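Small ways to help a neighbor who is stuck at home

When someone on your street is laid up after surgery or a bad flu, the offer to help is easy. The part that goes wrong is the errand itself: the wrong milk, the locked door, the receipt left in the car.
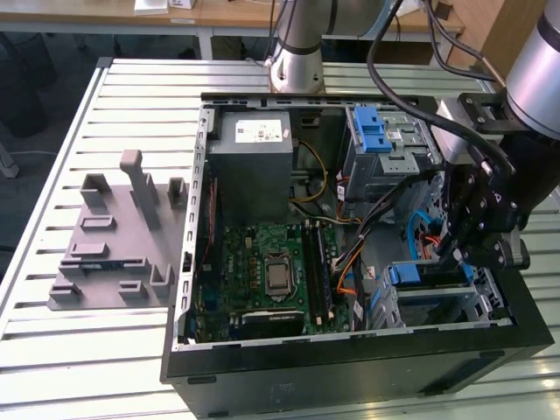
Marlene Oduya
Home and Household Editor
28/07/2019

Ask for one list, in writing. A text message is fine. Have the person put brand and size next to each item and say what you should do if the store is out of it.

Set a spending limit before you leave. I carry $45 in an envelope for this, and the receipt goes back into the same envelope with the change.

For pharmacy pickups, call ahead and find out what the counter needs from you. Many want the patient's date of birth and address. Keep the bag stapled shut and hand it over in person. Don't leave it on a porch in the sun. 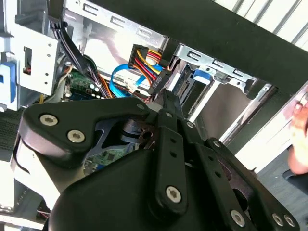

Inside an open desktop computer tower.

Agree on a door plan. Some people would like you to ring and wait, and others can't get up quickly and want a text from the driveway. Frozen food goes in last at the store and comes out first at the house.

If you post in a neighborhood group, leave out the street number and the name of the medicine. Our local board on Proseo has 4,000 members, and most of them don't need either one. Take the post down once the errand is covered. 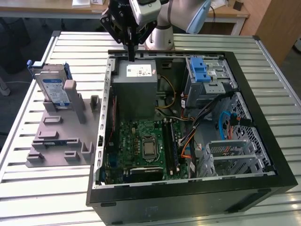 One reader wrote in to say she tapes a card inside a kitchen cabinet with her doctor's number, the pharmacy's number and where the spare key is kept. Whoever comes by can find it without waking her.

A card like that should be checked twice a year. I do mine in April and again in the fall.
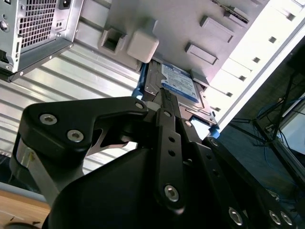

Use pencil for anything that changes, such as doses or pharmacy hours, and write the date in the corner.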